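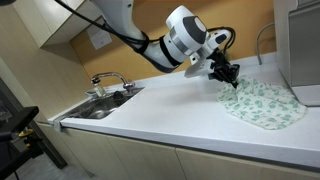 *Fig. 1. Gripper on the patterned towel, kitchen counter setup.*

## 4. Comparing the two grippers

Shiela Umali and I ran 40 grasps with each gripper. The Monddale won on folds and lost on flat cloth – our proposal had confidently predicted the reverse.
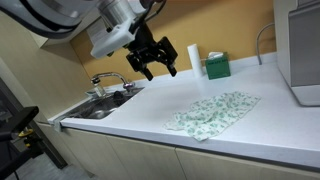 Changing the approach height helped a little. Changing the controller gains helped Shiela's mood, and the numbers stayed where they were. We will repeat the flat-cloth runs in September, with softer fingertips and a humbler proposal.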